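Cundow Bamboo Sleeping Mat, double: two summers on
Reviewed by Cheng-en Fang
August 27, 2024

I sleep badly in heat and always have. By the end of May our bedroom has the climate of a bakery, and every year I buy something to fix it. The gel pillow was the low point. The Cundow mat is the first purchase to survive into a second summer.

It's a large flat sheet of woven bamboo that goes over your ordinary bedding. You lie on it and feel less like a pudding. That is the entire technology. Mine cost 143 in the shop's own baffling points system, plus delivery, and arrived rolled up in a carton long enough to alarm the neighbours.

First impressions

It smelled strongly of hay for 16 days. I didn't mind this, having grown up near cows, but my wife asked whether it could live on the landing until it calmed down. It also had opinions about being unrolled, and one end curled up every night until I weighed it down with the Jimimberg atlas and two winter coats.

Sleeping on it

Cool, firm and slightly like being a sushi ingredient. Lie still and it's lovely. Turn over quickly in a thin T-shirt and you'll be reminded that it is made of strips. I wake with a faint grid on one cheek, gone by the time I've had my tea.

The tan stripes go with nothing we own, least of all the sheet with the cartoon monkeys on it, but the monkeys were here first. A small fan near the head of the bed does a good half of the work, and I'd be wary of any review that gave the mat all the credit. Ours sits on a little box to get the height right. 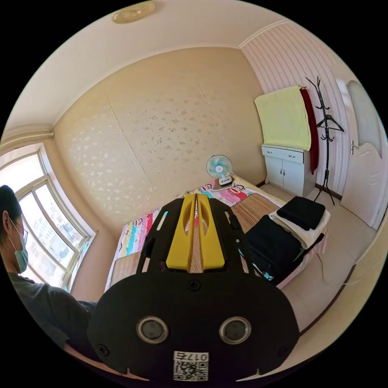
Folding laundry on it

An unadvertised strength. It's flat, it's firm, and a pile of folded clothes stays a pile, which was never true on the duvet. I now do all the folding there and then leave it on the bed until bedtime, so perhaps this is a weakness after all.

Cleaning

Wipe with a damp cloth, dry in the shade, says the leaflet. It also says 'do not make angry water', which I have respected. I spilt coffee on it in June and the stain has settled in nicely among the stripes. Don't put it away damp – my brother did that with his Alonholm one and had to throw it out.

Storage

Rolled, it goes behind the wardrobe. Folded, it doesn't go anywhere, and you'll have a crease to lie on for ever.

Would I buy it again?

Yes, though I'd look at the Falcão version first, which has a cloth edge. The edge on mine has started to fray at one corner and catches on socks. Four stars, and a fifth if they ever sort out the hay.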